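Gestitz Table Objects
Data card, version 14

What the set is

Gestitz Table Objects is a collection of short recordings of ordinary household things being picked up, moved and put down on tables. It holds 1,942 recordings of 277 objects. Most of the objects are the sort of thing that ends up on a sideboard or at the back of a cupboard: candlesticks, egg cups, vases, jars, napkin rings, pepper mills, bookends, small lamps with the shade taken off.

The set was put together in May and is kept by the Savance project. Questions and corrections go to the Savance issue list.

How objects were chosen

Objects came from two places. The first was the Getano house clearance lot, which supplied nearly all of the older pottery and turned wood. The second was a shopping list drawn up to fill gaps, mainly plain items in a single colour. We wanted shapes that differ in where they are thick and where they are thin. A jar that is the same width all the way up is easy to hold anywhere. A thing with a thin stem and a wide foot has one good place to take hold of it, and how high that place is depends on the weight of the foot.

Tall, narrow objects have their own group in the index, called "uprights". There are 38 of them.
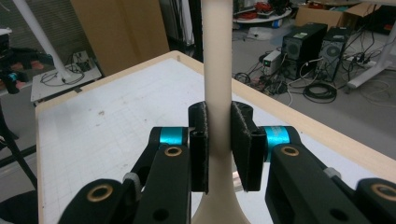

Uprights are always recorded standing. If one was knocked over, the recording was kept and marked "fallen" in the notes column. Please don't filter these out without looking at them first, as a few were marked by mistake and have not been put right.

Labels

Each object has a short name, a group, a main colour and a finish (matt, shiny or mixed). Colour names are kept simple. We use "cream" for everything from off-white to pale beige, after an earlier version used five different words for it and no two people agreed on them.

Material is given only where it was written on the object or its box. Otherwise the field is left blank. Painted wood and painted plaster are hard to tell apart by eye and we stopped guessing.

Tables

Several tables were used. The table number is in the file list, but heights were not measured for all of them. The table marked Zeng wobbles slightly when leaned on, and this can be heard in the sound track.

Known problems

Pairs of matching candlesticks share one object number. We meant to split them and have not done so.

Glass is poorly covered. There are clear jars and one tinted vase, and no drinking glasses at all.

Some names differ between the index and the file list ("egg cup" and "eggcup", "mill" and "grinder"). The index is the one to trust.

Changes

Tue 26 September: finish added for all uprights. Duplicate rows removed from the index. Spelling of "matt" made the same throughout.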